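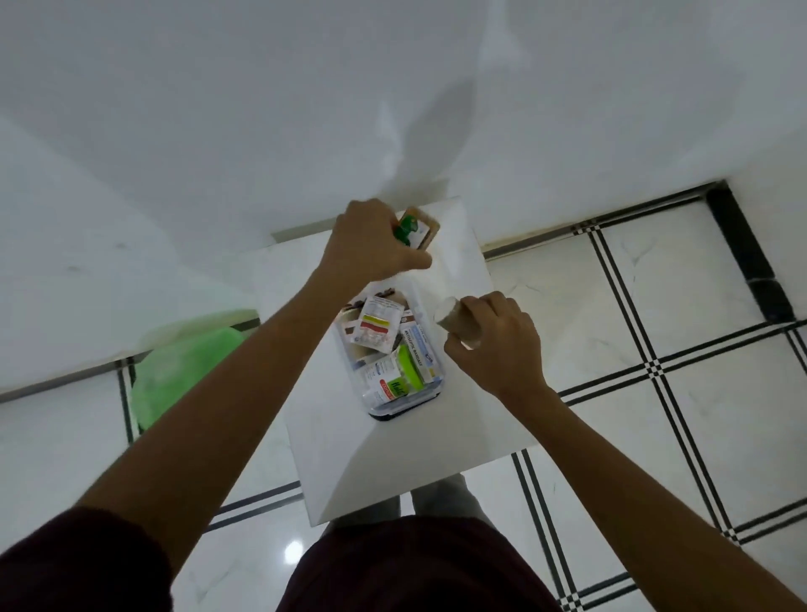

FIRST AID PROVISION

Site walk checklist with comments
Vimville Community Hall, Siscombe
Walked by: Rosângela Brandão
Date: Jun 24, 2025
Form 2548

1. Kit present on each floor
Pass. Upstairs kit is in the kitchen cupboard, downstairs kit is behind the front desk. Whether anyone who rents the hall on a Saturday night could find either one is a different matter.

2. Contents match the list in the lid
Fail, upstairs. The list has 11 lines and I could tick 9 of them. Missing: large dressings, eye pads. The list is signed as complete. I would like to know what the person signing it was looking at.

3. Nothing past its date
Fail, both kits. Two packs of wipes and one burn dressing are expired. I was told the wipes are "probably still fine." Maybe so, but then why print a date on them? Replace.

4. No medicines or creams kept in the kits
Pass today. Last year there were loose painkillers in the downstairs box and the agreed fix was a note asking people not to do it. The note is still there. I don't put much faith in it.

5. Small bottles and tubs labeled, lids tight
Pass with comment. Bathroom and kitchen shelves checked. Everything had its own label. Hand soap refills should stay in the container they came in – please stop topping up old bottles with whatever is on sale.

6. Signs in place and readable from the doorway
Part pass. Green sign with white cross is the right kind, and the lettering is clear. My doubt is about position. At Miranda Road they hung theirs behind a door that stays open all day, so the sign spent its life facing a wall. Decide where people will be standing when they need it, then hang it.

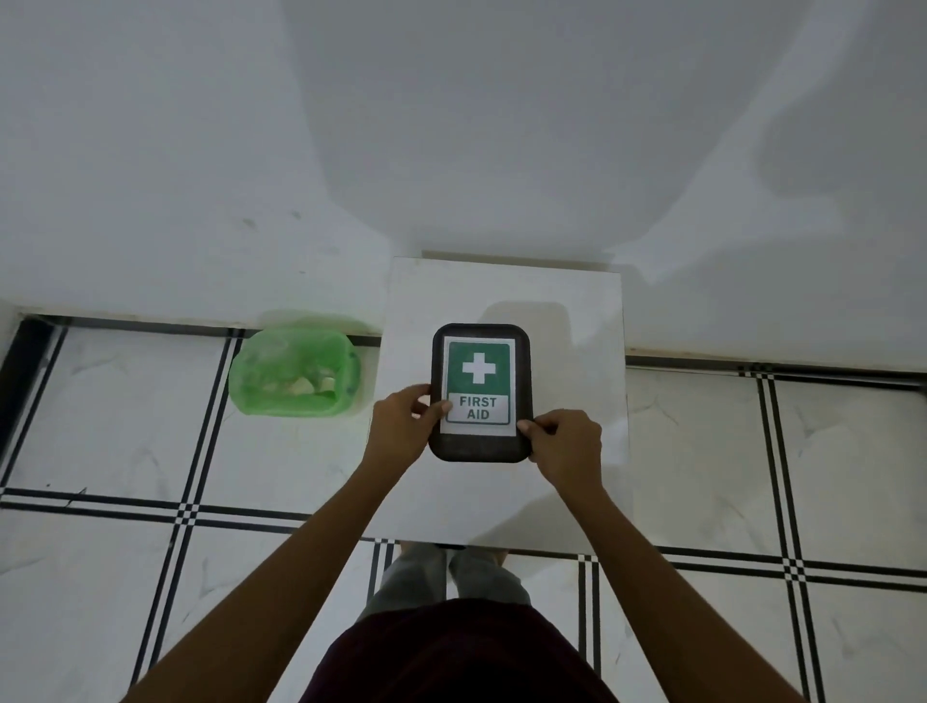 Check the height as well. Eye level for a tall man is not eye level for the after-school group. And whatever holds the sign up should survive someone brushing past with a coat on. Sticky pads were suggested. I have seen how sticky pads do on tile in a damp hallway, so screws please, unless Bevgate can show me something better than their brochure.

7. Named first aiders posted
Fail. The sheet by the desk gives Cremilda Lopes and one other name, which belongs to someone who moved away. One trained person for a building this busy is thin. Cremilda says she is on site "most days." Most days isn't a rota.

8. Accident book available and in use
Pass on paper. No entries since spring. Either this is the safest hall in the county or people aren't writing things down, and I know which one I'd bet on.

9. Route to the kit kept clear
Fail downstairs. Folding chairs stacked in front of the desk. Moved while I was there. I'll look again without calling ahead.

Overall: not signed off. Items 2, 3, 7 and 9 to be put right before the next visit. Item 6 stays open until the sign is up and I have walked in through the front door and read it myself.

R. Brandão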